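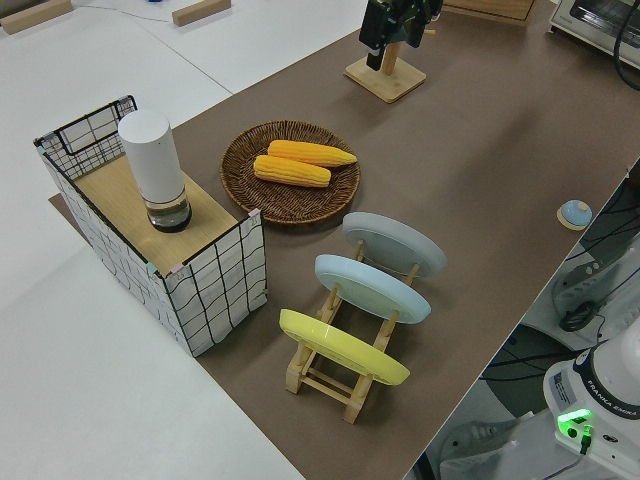 Thabiso Hendricks
Digest editor, Doltdale Small Kitchens list

Re: racks, trees and trays on the counter

I've let this thread run for a while before joining in, mostly to see if anyone would change my mind. Quoting the message that started it, for those who get the digest late:

> From: Hinata Tsuji
> Subject: racks, trees and trays on the counter
>
> Hello all. I've given up on my wall cabinet and I'm
> moving the everyday things out where I can see them.
> So far: plates upright in a wooden rack, mugs on a
> tree, vegetables in a shallow wicker tray beside the
> toaster oven. I got the lot for 30 dollars, most of it
> secondhand.
>
> It looks nicer and I'm using the things more. My
> question is whether people find it lasts. Do you still
> have it set up this way after a few months, or does it
> all creep back into the cupboard? And does anybody dry
> plates in the same rack they store them in?
>
> Hinata

I'm in the camp that says it creeps back, and I'll say why.

Start with the plate rack, which is the best of the bunch. Three plates standing on edge in a little rack of pale wood take up less counter than I'd have guessed, and I have no quarrel with pulling one out without lifting the others. Gray, light blue, yellow: pick a color and go. But three plates is a meal for three people, and the rest of the stack has to live somewhere. So you keep the cupboard as well, and now you own two places for plates. As for drying in it, I did that with my Foltus rack and the feet went dark by January. Maybe other racks are better sealed. I'd want to see one after a year of use before I believed it.

Corn in a wicker tray I simply don't get. Two ears without their husks will sit there looking cheerful and getting starchier by the hour. If you're eating them tonight, fine. If the tray is where corn lives, put it in the fridge. Onions, garlic, a lemon or two -- those I'd accept.
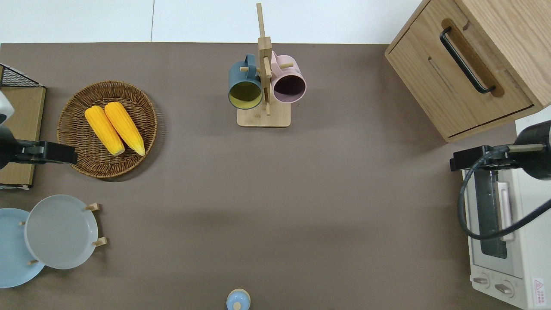 Thabiso Hendricks, 2024-12-12

Now the mug tree. I have owned two of these. The first was a Vikemum, which I bought new, and the second came from a neighbor who was glad to see it leave. With a mug on either side of the post it's a pleasant enough object, and a dark teal one next to a pink one is about as good as it gets. Add more and the trouble starts. The mugs knock against each other, and you have to unhook one to reach another. Mine also tipped whenever I loaded one side first, though I'll grant that a wider base would have helped.

The other claim I doubt is that you save time. Hinata doesn't make it, but several of you have. I timed nothing, so take this for what it's worth, but opening a cabinet door has never been the slow part of my morning. Wiping under everything is the slow part. A counter with a rack, a tray and a tree on it has to be cleared before it can be cleaned, and I was spending 20 minutes on a Torvik countertop that used to take one pass with a cloth.

Depth matters too. My counter gives me 11 inches in front of the toaster oven, and the door needs most of that when it's down. Whatever you set there has to be moved every time you want toast. Anyone tempted by this arrangement should open the oven door first and see what's left.

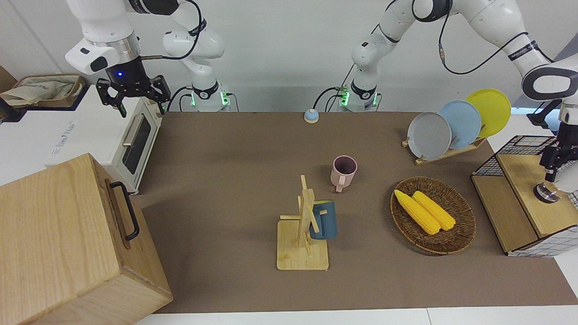
Hinata writes back that I'm treating the tree as storage when it's really a parking spot: one mug can stay on its peg while the other is out on the table, and that's the tree doing its job. The plates in the cupboard are for guests, she says, and the ones on the counter are for the people who live there. She also says the corn was always for supper.

All right, I'll give her the corn. I'm less sure about the parking spot. In my house the mug that's out on the table stays on the table, tree or no tree, and then somebody takes a clean one from the cabinet. If yours goes back on the peg every evening, you have a tidier household than I do and would probably manage with any system at all.

What I'd still like to hear is from someone who has had the rack and the tree out for longer than one season, with a family using them. Tell me what the feet look like. Tell me if you've gone back to stacking. And if you have a plate rack that takes soup plates without them leaning on each other, please send the width of the slots, as I've measured three in shops and didn't trust any of them.

Replies to the list, please, and trim your quotes -- the last digest ran to 17 pages.

Thabiso

Contact the list owner | © 2024 Doltdale Small Kitchens | Back to top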